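Cell technician, two-arm bench cell (24 hours a week)
Clerside, Daraldale site

We need someone to look after one machine. It has two arms, a great many cables and firm views about its grippers. The last person to understand it fully was Eduardo Talavera, who has moved to Herkov and answers messages when he feels like it.

What you'll be doing

1. Checking the base plate bolts and the rail before the first run, at 10 in the morning.

2. Going over the conduit on both arms for rubbing, and re-dressing any cable that has wandered – they wander.

3. Changing gripper fingers every 3000 cycles and writing it in the log, legibly.

4. Re-zeroing the wrists so the two grippers can meet over a shoe without an argument.
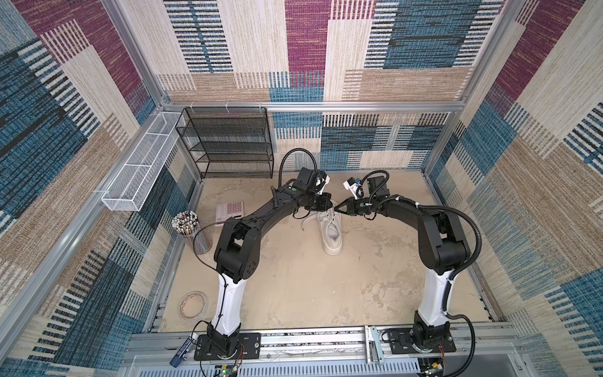
5. Keeping the vent grille clear. Tyyne Pitkänen will show you where the brush lives.

What we'd like

Patience, small hands or long hex keys, and some time spent around wiring. A degree is fine, we won't hold it against you.

To apply, send one page to Shiela Agbayani before the end of January.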